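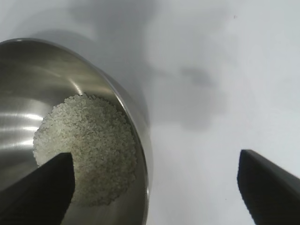

A reader wrote in after my last post to say that the Koval soup works in Larkville was "only worth the drive if you happen to like beets," and asked whether I had ever been inside. I hadn't, and I do like beets very much, so when their September open day came around I put a thermos in the car and went.

Blog > Day Trips > Food and Kitchens > Larkville

Larkville sits at the end of a long valley road, and if you come in from the south you pass the feed store, the shuttered movie theater and a very good bakery before you see the works at all. I stopped at the bakery. I had a poppy seed roll and then, since I was already there and the line had gone down, a second one for the car. By the time I found the parking field it was a quarter past nine and the first tour had left, so I signed up for the ten o'clock and wandered over to the yard, where they had set out long tables and were already handing out coffee.

Koval has made soup in this building since before the bypass went in. It was a creamery before that, and you can still see the tiled walls and the sloping floors with their drains down the middle, all of it a soft yellow that I wish somebody would bring back for home kitchens. They make four kinds all year and a fifth in the fall, and the fall one is the beet soup with dill and sour cream that my reader was so sniffy about. Our guide told us they cook 800 gallons on a regular day, and that on the morning of the open day they had started the kettles at five so there would be something to smell. There was! You caught it right across the road, onions first and then the earthy sweetness of the beets.

We went in through the vegetable room. Everything comes in from farms in the valley, mostly in wooden crates that go back out empty on the same truck, and the washing is done in big troughs with the water running downhill from one to the next, so that the cleanest water meets the cleanest beets. I had never thought about that and I have been thinking about it ever since. I now rinse my potatoes in two stages at home, which takes longer and makes me happy.

After washing comes the peeling, and I was surprised by how much of it is still done by hand. The beets are steamed first and the skins slip off under your thumbs, and visitors were invited to try. I did six or seven and my fingers were pink until bedtime. A boy next to me peeled his with such concentration that his whole family moved on without him and had to come back.

The kettle room is the part everyone had come for, and it is worth it. There are two rows, with a walkway between, and it is warm and loud and steamy enough to curl your hair – mine, anyway. We stood at a rail and watched a cook taste from a long ladle, shake her head, add vinegar, taste again and nod. I asked how she knew how much to put in. She told me the recipe gives a number and the beets give another, and that she goes with the beets.

From there you go up a flight of iron stairs to the old office, which has been made into a small museum. I would have liked another half hour in here. They have the creamery's ledgers, a case of labels going back through every change of color and lettering, and a wall of recipe cards sent in by customers over the years, 664 of them, each in its own paper sleeve. You can take them down and read them, and I did. People in this part of the country put some remarkable things in beet soup. Prunes came up more than once, and one card called for a glass of rye "for the pot" and another "for whoever is minding it." I copied out the one with horseradish and orange peel and will report back.

Lunch was in the yard. A ticket got you a bowl of any soup, bread from my bakery on the main road, and a cup of Cokis, a cherry drink they bottle in the next town over that tastes a bit like cough syrup until the third sip and after that is delicious. I had the beet. It was sharper than I make mine and much smoother, with a good fistful of dill on top, and I went back for the barley and mushroom afterward in the interest of being thorough. The barley was fine. The beet was the one to have.

There was also a band, a raffle, and a stall from Pliso, the pottery up the hill, selling soup cups with lids. I bought a pair in dark green. They were not cheap, but the lids fit properly, and a lid that fits is hard to come by.

A few practical notes if you are planning on next year. The tour is 40 minutes and there are stairs, though they will take you around by the freight elevator if you ask at the gate. Wear closed shoes, because the floors are hosed down between groups. The parking field is rough at the far end and I would stay near the hedge. Bring cash for the stalls. The sign at the exit said 2,699 people came through last year, and by noon the yard was full enough to make me believe it, so the early tours are the ones to aim for. The shop sells the fall soup in jars until it runs out, and it keeps well in a cool pantry.

I drove home with the windows down, four jars on the passenger seat with the belt around them, and had to stop at the bakery again for rye bread to go with them.

3 comments

dillweed_and_co
My grandmother's card is on that wall! She was one of the prune people. It works better than you'd think, but you have to chop them very small and put them in at the end.

Porchlight
Do they still let you in the cold store? That was my favorite part when I went, years ago now. Lovely write-up, and I agree with you about the yellow tile.

valleyroad
The barley is much better the second day. Give it another chance.

This site uses cookies to remember your preferences. By continuing to read you agree to our use of cookies. Accept | Manage settings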